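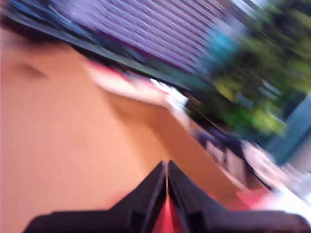 **L'atelier peinture reprend des couleurs !**

Terre cuite, saumon, pêche, abricot… cet hiver, on range les gris au placard et on passe aux tons chauds ! L'atelier Rurer consacre tout son prochain cycle aux surfaces orangées : plateaux de table, petites étagères, dessus de commode. On adore, parce que c'est une famille de teintes qui change tout au fil de la journée, presque rose le matin près de la fenêtre et franchement brique le soir sous la lampe.

Au programme, ponçage, sous-couche, puis deux passes de couleur au rouleau mousse (celui de 95 mm, bien plus maniable que le grand). Pour les chants, essayez un vert très sombre ou un noir : à côté d'un orangé doux, le contraste est superbe ! Gralia nous a mis de côté 200 nuanciers, un par foyer adhérent, à retirer à l'accueil.

Côté pratique :

- apportez votre meuble propre et démonté si possible, plateau à part ;
- les pots entamés sont les bienvenus, on mélange volontiers ;
- prévoyez un vieux drap et des gants ;
- séchage sur place jusqu'au lendemain, dans la salle Omden.

Les inscriptions ouvrent le 21 novembre 2020 et les dates des séances suivront par courriel. Une petite exposition des meubles terminés est prévue en avril, et on a déjà hâte de voir tous ces plateaux côte à côte !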